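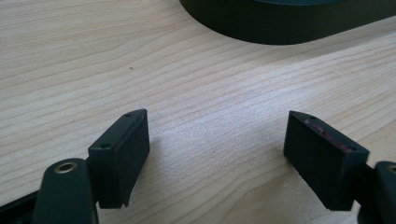 Looking After Wood at Home: Handout 2

Wooden Table Tops, Grain and Everyday Care
Evening class, Friday group. Tutor: Ingeborg Zwahlen

Welcome back, and thank you to everyone who stayed behind last time to help stack the chairs. We spent that evening on drawers and sticky runners, and I promised that we would move on to something flatter. So this handout is all about table tops, pale ones in particular, as so many of you have them at home and so many of you seem rather frightened of them.

Looking at the grain

Before you put a cloth or a bottle anywhere near a table, please look at it for a minute or two. A pale blond top like ours has fine, wavy lines that run in long streaks, and you will find that some bands are a slightly darker beige while others go nearly white where the light falls. Those bands are part of the wood's own colouring. I mention it because every year somebody spends a whole afternoon trying to rub out a darker band (I did it myself once, on my aunt's kitchen table, and she has never let me forget it).

Work out which way the lines go and keep that direction in your head. Everything you do from now on, whether dusting, wiping or rubbing down, follows the lines. On some tables they run straight from end to end, which makes life easy. On others they wander off on a slant, and then you simply slant with them, even if it means standing at a corner and feeling a bit foolish.

Dusting

Use a soft, dry cloth, folded into a pad about the size of your palm. Old cotton pillowcases are lovely for this. Lift the crumbs and specks off as you go and shake the cloth out often, out of the window if the neighbours downstairs don't mind. A single dark speck on a pale top shows up terribly well, and the temptation is to press down and scrub at it. Do try the corner of the cloth first, very lightly. Grit dragged across a smooth finish leaves a fine scratch, and on light wood with a soft sheen you will see that scratch every time you sit down to breakfast.

Wiping

Wring the cloth until it no longer drips, then wring it once more for luck. Wipe along the grain, and follow straight away with a dry cloth. For greasy marks, a drop of washing-up liquid in a bowl of warm water is plenty. Ashraf Abdelaziz, who taught this class before me and left me his very thorough notes, wrote "less water than you think" in the margin of nearly every page, and I can't improve on that.

Things that stand on the table

Pots, bins, plant holders, biscuit tins with dark lids: lift them to move them, please, and never slide them. Heavy things with a flat base are the worst, as one grain of sand underneath will draw a line right across your table. Turn them over now and then and wipe the bottom. If something lives in the same spot all year, shift it along a little each month, or the wood around it may change colour and leave you with a pale patch where it stood.

I stick felt pads under mine. The Erna ones from the hardware counter have held up well, while the Jusel ones came off in the wash-up (my own fault, I expect, for being impatient with the glue).

Oil or soap?

It depends on how the top was finished, and we will test this together in class. Put one drop of water on a hidden spot, wait 9 minutes, and see whether it sits up in a bead or sinks in. If it sinks in, the table would probably be glad of some oil. If it beads, leave well alone and carry on with the damp cloth. For a middling kitchen table 200 ml of oil is more than you need, so share a bottle with someone.

Oily cloths must be spread out flat outdoors to dry before they go in the bin. Please don't leave them screwed up in a heap, as they can heat up by themselves and catch fire.

For next time

Bring two clean cotton cloths and an old jam jar with a lid. Have a go at the water test on a table at home and jot down what happened. Anyone who would like to read ahead can borrow the Sydorenko booklet on household finishes from the shelf by the door; the pages on soaped wood are the best part.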